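Off-Topic > World News and Defence
Thread: Contractors at the Terkano crossing, does anyone have a second source?

quinlan_road
Posted Monday

The Sasasville militia press office is saying foreign contractors have been guarding the Terkano crossing for the past fortnight. They give a figure of 300. I've read the statement twice and there's no name for the company, no unit and no location more precise than "the eastern approach". The only person quoted is their own spokesman. Has anyone seen this from a source that isn't the militia or a paper reprinting the militia? 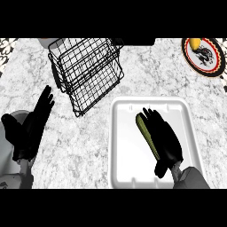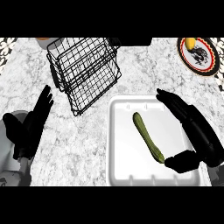 Both renders: marble counter, two arms, wire basket.

brackenfell
Posted Monday

The Zorinmont paper ran it this morning but it's the same statement with the paragraphs in a different order. They did add a line from Takeshi Hoshino, who used to be with the monitoring mission. He said he'd heard of contractors in the area but put the number at 34, and said they were drivers and mechanics.

tallship_9
Posted Monday

34 and 300 aren't the same story. One is a maintenance contract and the other is a battalion with the serial numbers filed off.

brackenfell
Posted Monday

Agreed, but both can be partly right. A company with 34 people on its own payroll can hire locally for gate work. Those locals get counted by one side and left out by the other. It happened at the Quinlan depot and everyone argued over the number for months.

mulga_dan
Posted Monday

I don't see why we're giving the press office the benefit of the doubt. They have announced foreign contractors every autumn for as long as I've been reading this board. Last time it was snipers in the grain terminal, and the grain terminal had no roof.

quinlan_road
Posted Monday

I'm not giving them the benefit of the doubt, Dan. I asked for a second source. A bad record doesn't make every claim false, it means you check it.

mulga_dan
Posted Monday

Fair enough, but checking it costs us time and costs them nothing. They put out a number, twenty papers print it, and by the time somebody from the mission drives out there the story has moved on. I'd sooner ignore it until there's a contract or a licence plate.

saltbush_annie
Posted Monday

There might be a contract. Aoi Kuroda had a piece a while back on the tender notices from the interior ministry. One of them was for "perimeter and vehicle services, eastern districts". She didn't claim it was armed work. I'll see if I can find the link, the site reorganised its archive and half of my bookmarks are dead.

tallship_9
Posted Monday

I remember that piece. The notice asked for proof of firearms licences for 100 staff. You don't need that for changing tyres.

saltbush_annie
Posted Monday

Found it. You're right about the licences, but the wording was "up to 100", and it was for three districts together. Terkano is only in one of them. The notice was also withdrawn and reissued with the licence section taken out. Kuroda mentions that near the end and I'd forgotten it.

tallship_9
Posted Monday

Taking the section out of the public notice doesn't mean they dropped the requirement.

saltbush_annie
Posted Monday

No, but it doesn't mean they kept it either. I'd leave it as unknown.

cobber_in_calgary
Posted Monday

Worth defining what people mean by mercenary as well. The militia statement uses the word in every second sentence. Under the usual definition you need someone recruited to take a direct part in the fighting, mainly for private gain, who isn't a national or resident of either party. A bloke checking passes at a gate is a guard. He may be a badly behaved guard, and his employer may be a disgrace, but it's a different legal category and it changes how he's treated if he's captured.

mulga_dan
Posted Monday

That definition is so narrow hardly anyone has ever met it.

cobber_in_calgary
Posted Monday

Yes, and plenty of lawyers complain about it. It's still the one we've got. If a press office wants to use the word loosely it can, but we don't have to copy it into thread titles. Thanks to the OP for writing contractors.

brackenfell
Posted Monday

Small update. Hoshino was on the evening radio programme. He repeated the 34 and said it came from a list of vehicle passes, so it counts pass holders and nobody on foot. He also said the passes were issued for 2 sites and Terkano was the smaller one. He wouldn't name the company.

quinlan_road
Posted Monday

That's the most useful thing in the thread so far. If the passes cover two sites then the crossing has fewer than 34 pass holders, plus whoever walks in.

tallship_9
Posted Monday

Or is bussed in. I still think you're all too keen to get the number down. The ministry hasn't denied it, and it usually denies things within the hour.

saltbush_annie
Posted Monday

The ministry spokesman's office is closed for the long weekend. I wouldn't read anything into it until tomorrow.

quinlan_road
Posted Monday

I'll leave the thread open. If anyone gets the reissued notice in the original language please post the whole text — the translated summary leaves out the annexes, and the staffing table would be in there.

saltbush_annie
Posted Monday

I've emailed for it. Will post when it arrives.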